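Ticket 1000 – Rilina packing cell, lids and earring boxes
Site: Fladley
Opened by: Tassanee Suksawat
Status: open

Hi all, me again with the gift box cell! Since we moved the earrings over to the arms in January I've gone from closing lids all shift to watching lids get closed, and I still haven't made up my mind which one wears me out more. What I'm seeing is the gripper coming down too near the rim when a lid is lying right up against its base. I stopped it 18 times this shift, and every stop means I lean in, sort the boxes out and start over (so much for my hands getting a rest).

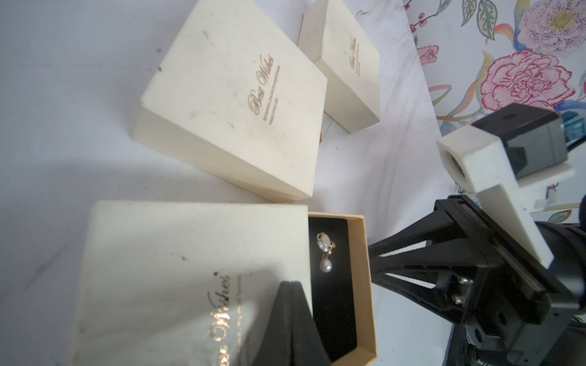

Tariq Ansari: Stops are fine, please keep making them. Nobody on days should feel they have to let it run to keep the numbers up. Can you try the slower approach speed and leave more room between boxes?

Okay, did both. Slower is easier on my nerves, I'll say that much. I could see where each arm was headed before it got there – before, I was mostly guessing. Spacing is harder. The boxes end up bunched together in the middle again, and then both arms want the same spot.

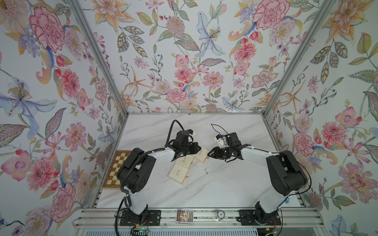 Both arms over the cream boxes, grippers nearly meeting.

Next I went through the Khattak checklist with the night crew. We restarted the left arm, then the right, and reloaded the Zodier recipe from the saved copy. It ran 8 boxes without me touching stop, then it was back to its old tricks. One more thing, and it's a people thing: the new schedule has 2 of us covering this cell plus the label bench.
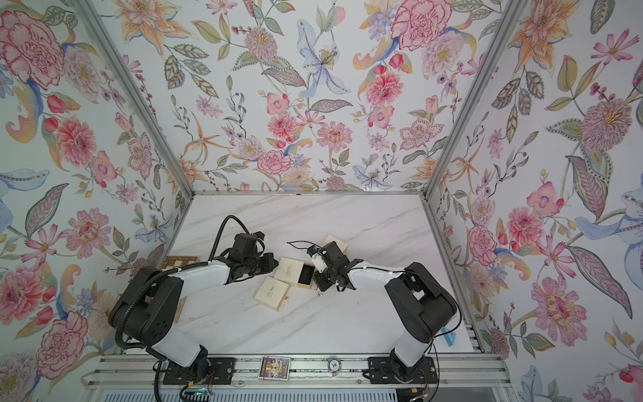
That worked on paper when we figured the arms would look after themselves, but whoever is at the labels can't see a lid going crooked from over there. Could we keep one person at the cell until this is fixed? I'd also love to learn how to change the pick points myself instead of opening a ticket every time – I know these boxes pretty well by now!

Leaving this open. Slow speed stays on for nights.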